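Packing bench at my work has gone over to two robot arms -- what happens to the rest of us?

Posted in Work and Jobs by Maricel Cruzado, May 6, 2022

Hello all, long-time reader and first-time asker. I work for a small fulfilment firm called Tiongson. We send out gift orders, stationery, bits and pieces for other people's web shops, and there were seven of us on the small-goods bench until April. Then management put in a pair of robot arms to do sorting and tray work, and now we're on a rota where two of us sit with the arms and the rest have been spread between returns and the phones.

I'm one of the two, so in theory I'm one of the lucky ones. My old job was picking up a thing, deciding which tray it went in, putting it there and moving on to the next. I could do that and natter all day (and I did!). Now I lay the items out, watch, write down anything that goes wrong and lay them out again. My wrists are much better for it, I will say that. My head is worse. By two o'clock I'm worn out and I've hardly lifted anything.

I've put some pictures up so you can see the sort of stuff it's dealing with, as people always imagine car factories when I say robot. 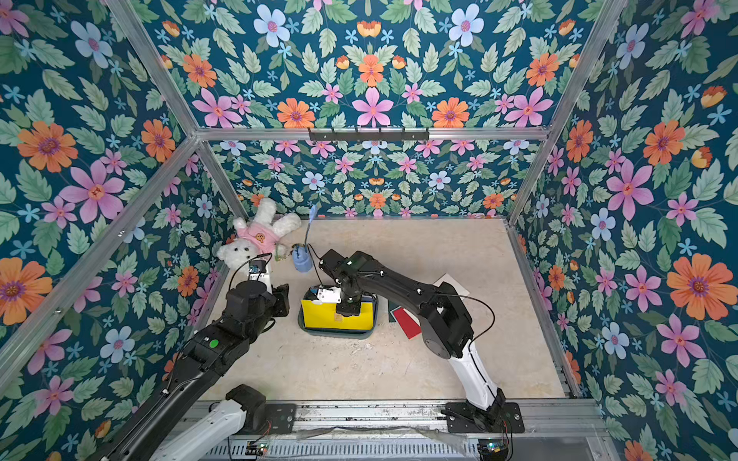
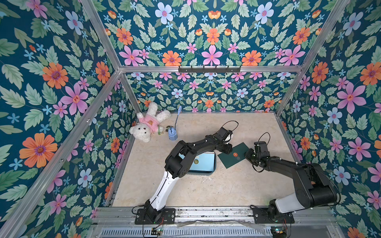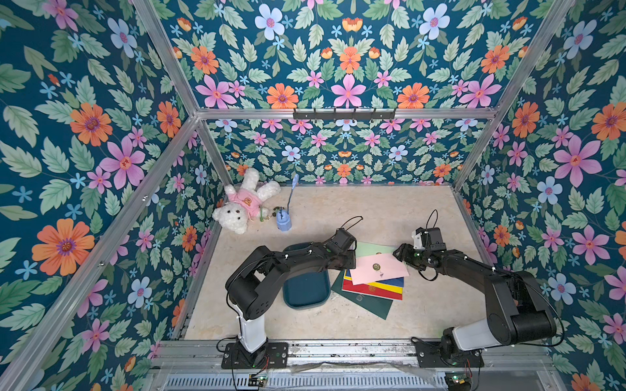 The arms at work on our small goods. The teddy is in all three, the yellow box only in the first.

As you'll gather, it's fiddly stuff. Soft toys and paper are not the same job at all, and a person just knows that without thinking. When I started I was told a good packer needs to be quick. Now my supervisor Dexter says what they want from me is "patience and good notes", and I've had no training in the notes part beyond being handed a clipboard and a biro that didn't work.

So I suppose I'm asking a few things. Has anyone gone from doing a job to minding the machine that does it, and did you get used to it? Is it fair to ask for more money when the title hasn't changed but the work has? And should I be worried about my friends on the phones? They were told it was temporary, but there's nothing in writing. My contract says "packing operative and related duties", if that matters.

Thanks for reading, sorry it's long.

Imelda Evangelista

Hi Maricel, I went through very nearly the same thing at Belov, on the spare parts side, so you have my sympathy. The tiredness is real. When you were packing, your hands set the pace and your mind could wander off somewhere nice. Watching is the other way round -- you have to stay alert for something that might not happen for half an hour. It took me a couple of months to get used to it, and what helped most was swapping over. We went to the supervisor together and asked to change places every hour instead of every shift, and he agreed on the spot, I think because it didn't cost him anything.

On the money, yes, ask, but write down what you do first. Keep a diary for a fortnight. Every time you stop the arms, reset something, decide that an item isn't suitable or explain the system to somebody, put it in. "Related duties" is a woolly phrase and they'll lean on it, but a page of specific things is hard to argue with. I ended up with a new job title and 108 pounds a month extra before tax. It wasn't a fortune! Still, I'd never have got it by saying the job felt different.

Also, ask for proper training on the notes. If your notes are what they use to decide how the thing gets set up, then that's skilled work and they ought to show you how they want it done. I was writing "dropped it again" for weeks before someone told me they needed to know which item, which way up it was lying and which arm had hold of it.

For your friends on the phones, get the word "temporary" in an email. They can send a friendly one themselves: "Just checking I've understood, we're on phones until such a date and then back to the bench or similar?" Whatever comes back, keep it. If you have a union rep, copy them in. We didn't have one and I wish we had.

Good luck, and do come back and tell us how you get on.

Bogumił Pawłowska

they'll get rid of you all in the end, same at my brother in law's place. take the redundancy if its offered. he got 2,284 and bought a shed

Marites Bañez

I'd go a bit easier than the answer above mine. I'm at Pokden, where we've had a sorting machine for years, and there are more people on the floor now than before it came, though I'll admit they're mostly doing different jobs and a few of the older ones left because they didn't fancy it. So it did change things, and some of that was sad.

One thing I'd add to Imelda's answer, which is very good. Find out who decides what the arms get given. At our place that was done in an office upstairs for the first year, and they kept sending down things that any packer could have told them would be trouble. In the end one of the women from the line started going to the planning meeting, and now it's part of her job. You clearly know your stock, so offer before they think of asking someone else.

And get yourself a decent chair if you're sitting all day. Ask for a screen break too. They may say it doesn't count as screen work, but my eyes were just as sore from staring at the machine.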